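Ljungberg 双臂示教数据卡

数据集名:Ljungberg
采集方:Likuto 操作组
采集软件:Skosance
处理与训练代码:Plemdale 仓库
示教方式:主从遥操作,双臂
回合总数:313
状态:2 月版,标注已冻结,字段名不再改动

概述

Ljungberg 收录桌面双臂操作的人工示教轨迹,用于模仿学习,主要面向动作分块类策略和以腕部图像为主要输入的策略。全部回合由操作员通过主臂实时控制从臂完成,不含脚本轨迹,也不含仿真数据。每个回合对应一条任务指令,指令在开始录制前选定,录制过程中不更换。

本数据集侧重小零件和细边缘的抓取,以及两臂之间的配合。大范围搬运、移动底盘、力控装配不在范围内。如果只需要单臂数据,可以按 active_arm 字段筛选,但另一条臂的关节读数仍会保留在文件里,加载时请自行屏蔽。

工作区

两条从臂固定在白色台面的前沿外侧,安装板之间有一根横向金属导轨。左右臂的基座坐标系各自独立,外参写在 calib 目录下。台面坐标系以台面前沿中点为原点,x 轴向右,y 轴向里,z 轴向上。夹爪线缆走在臂外侧,用扎带固定在连杆上,留有余量,大幅度转腕时线缆会进入固定视角。
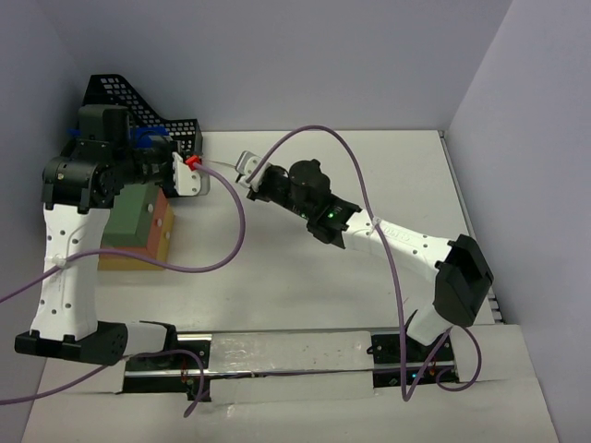 图 1 固定视角,两臂末端在台面上方相对

固定视角覆盖两条臂的大部分工作范围。两臂末端靠近时,腕部电机会遮挡夹持点,此时只看固定视角很难判断是否夹住,应结合腕部图像。背景物体的位置在不同批次之间可能有变化,训练时不要把它们当作定位参照。

示教流程

1. 启动 Skosance,等待主臂和从臂完成对齐。对齐未完成时,软件不接受录制指令。
2. 将任务物体放入台面。起始位姿由操作员随意给定,只要求在两臂可达范围内。
3. 选定任务指令,踩下脚踏开始录制。
4. 完成动作后双臂回到待机位姿,再踩一次脚踏结束。
5. 回放腕部图像,在保留和丢弃之间作出选择。保留的回合立即写盘,丢弃的回合只留日志。

操作员每人每次连续采集时间不作统一规定,由本人决定何时休息。换人后必须重新做一次主从对齐,零位偏差写入 session.json。

主臂夹爪的开合量线性映射到从臂,没有力反馈。操作员只能靠图像判断接触,因此接近薄件和金属丝时速度明显下降,动作序列里会出现较长的低速段。数据中保留了这些低速段,没有做时间压缩。若训练时按速度裁剪静止帧,请把阈值设低,否则会把接近阶段一并删掉。

腕部视角

腕部相机随夹爪运动,手指始终占据画面下部,指尖位置在图像中基本固定。标注抓取点时以腕部图像为准,固定视角只用于检查双臂是否干涉。

文具类任务里的书写板是一个难点。板面平放在台上,可以下手的地方集中在顶边的金属夹及其右端的弯丝,指尖需要从弯丝两侧对准后再闭合。夹子表面反光强,自动曝光会随夹爪移动而变化,所以这一组回合统一关闭了自动曝光。
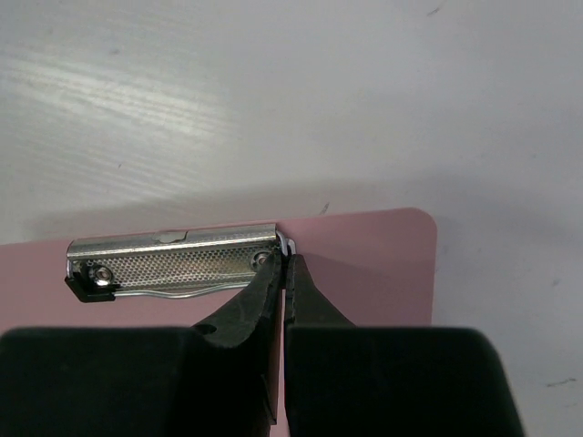

抓取点标签 grasp_point 记录的是夹爪开始闭合那一帧两指尖连线的中点,换算到台面坐标系,单位为米。该标签由标注员在腕部图像上点选后反算得到,不是由夹爪电流推断的。接触与否另有字段 contact,取值为 0、1 和空。空值表示标注员无法从图像中判断,不应并入 0。

质量标记

每个回合带有 quality 字段,分为 3 级:

A:一次完成,没有重新对准
B:有重新对准或中途松开,但最终完成
C:未完成,或完成方式与指令不符

C 级回合没有删除。它们适合用来训练失败检测或价值函数,不建议直接用于行为克隆。Plemdale 的默认配置只读取 A 和 B。

标注由 2 名标注员各自独立给出,不一致时取较低一级,并把 disputed 置为 true。

文件结构

episodes/ 每回合一个 HDF5 文件
calib/ 相机内参、外参、双臂基座变换
meta/session.json 每次采集的对齐偏差、曝光设置
meta/tasks.csv 任务指令与编号
splits/ 训练与验证划分

HDF5 内的主要字段:

obs/qpos 双臂关节角与夹爪开度,弧度与归一化值
obs/qvel 关节速度,由编码器差分得到,未滤波
obs/cam_fixed 固定视角图像
obs/cam_wrist_l、obs/cam_wrist_r 左右腕部图像
action 主臂关节角目标
label/grasp_point、label/contact 见上文

action 保存的是主臂读数,不是从臂实际到达的位置。两者之间存在跟踪误差,在有接触的阶段误差会变大。用 qpos 差分代替 action 训练出的策略往往夹不紧,请不要这样替换。

加载

在 Plemdale 仓库根目录执行:

python tools/load.py --root ./ljungberg --quality A B --cams fixed wrist_l wrist_r

加载器默认按时间戳对齐三路图像与关节数据,取最近邻,不插值。加上 --strict 后,时间戳缺失的回合会被跳过并打印编号。

划分按采集场次进行,同一场次的回合不会同时出现在训练集和验证集中。自行重新划分时请沿用这一原则,按回合随机划分会让验证损失偏低。

已知问题

台面在顶光下有条状反光,部分腕部图像中反光区域接近饱和。
早期场次的右腕外参有偏移,修正值已放在 calib/patch,加载器会自动应用。
有 2 个任务编号在 tasks.csv 中指向同一条指令,为兼容旧脚本没有合并。
线缆有时横穿固定视角,分割模型可能把它误判为任务物体。
指令文本只有中文,英文字段 instruction_en 留空。

使用范围

仅限研究用途。策略在真机上回放之前,请先限制关节速度,并确认两臂基座间距与 calib 中的数值一致。间距不同时,双臂协同类回合不能直接重放。

问题反馈请提交到 Plemdale 仓库的 issue 区,附上回合编号和加载命令。标注错误请注明字段名和帧号,修正会合入下一版的 meta 目录,已发布的 HDF5 文件不做覆盖。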